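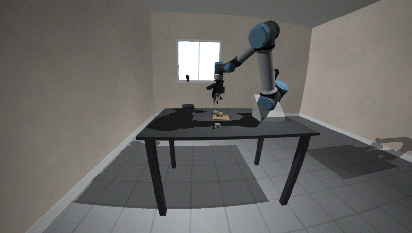
Grironthorpe Robotics Club: Questions We Get

Do members use a real arm?
Not until June, and only if your code has run in the simulator first. The brochure says "hands-on from day one." Veronika Lüthi, who runs the club, has asked for that line to go. The first term is all on a screen.

Is simulated practice worth anything?
Some. You learn how joints move and why a wrist ends up in a silly place. You learn much less about grip. Wooden cubes in a simulator behave better than the ones in our drawer, so treat a good score with suspicion.

What is the first task?
Pick up a small cube and set it on the flat board. It sounds dull and takes most teams 4 sessions. Please don't write to us about machine learning before you can do it.

My team logged 81 clean runs. Are we ready for the Berchtold Cup?
Were the cubes in the same spots every time? Then you have one clean run, repeated. Move them and try again.

The Pratus course promises competition results in two weekends. Should I take it?
We've seen the flyer. We haven't seen the results.

Do I need my own computer?
No. The lab has enough, though they're slow with shadows turned on. Turn them off unless you're working on vision.

Will this get my kid into college?
We have no evidence that it will.

Who do I contact?
Tamsin Baxter, Room 2, Grullgate Building. Email gets read on Fridays. Asking in person works better.

Page last checked 30/01/2026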